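Talk notes - basket weaving evening, Eveck hall
2025-05-10

25 min max. Clock is at the back. Water!!

START
Thanks for coming, phones off etc. Ask who has a basket at home they never think about. (wait for hands)
My way in - bought a bread basket at the Tevach market, handle came off in a week. Tried to fix it, made it worse, signed up for a class out of spite.

WHY BASKETS
Still made by hand. All of them, even the cheap ones in the big stores. Machines can weave cloth fine but a basket is a different deal - pause here, let it sink in.
So somebody sat and made the one your onions are in.

MATERIALS
Willow - soak first. Mine went in the bathtub, family not happy. Thicker rods need longer, dont rush it.
Cane - easier, good for begineers. Costs more.
Bamboo - split thin, strong, light. Hard on the fingers. Show thumb.
Pass round the sample bundle. GET IT BACK this time.

THE GASHI WORKSHOP
Went last August. 21 of us on one long porch, hot as anything. Teacher hardly spoke, just undid your work and handed it back.
8 days. I finished one tray and half a lid.
Story about the lid - keep short, skip if running late.
What I learned: base is everything. If the base is off the sides will lean and no amount of pulling saves it. Rim last, and leave more length than you think.

MONEY BIT
People always ask. Juvutano co-op, nearly 700 baskets sold last season. Sounds like a lot - then split it between the weavers and take off materials and the van. Not a living for most of them. Side income, winter work.
Don't haggle! Say it nicely.

LOOKING AFTER THEM
Dust with a soft brush. Keep off radiators. Bit of damp air is good for willow, bad for bamboo - it gets moldy in a closed cupboard. Wipe, air dry, away from sun.
Wobbly rim - fix early, 10 min job. Leave it and the whole edge goes.

PICTURES
Talk rims. Ask what kind of edge they'd pick for bread.

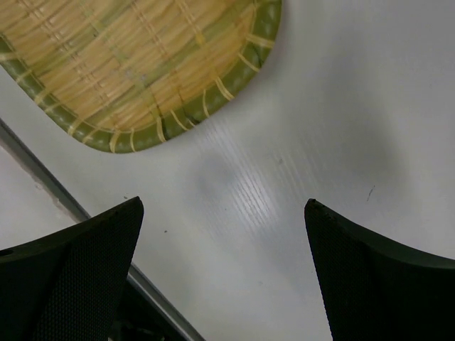
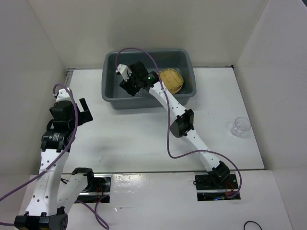 First: bamboo tray, green rim. Second: round woven piece in yellows, in the blue-gray bin.

END
Sign up sheet by the door, next class is willow only. Bring old towel + pruning shears. Questions - repeat them so the back row can hear. Stack chairs after.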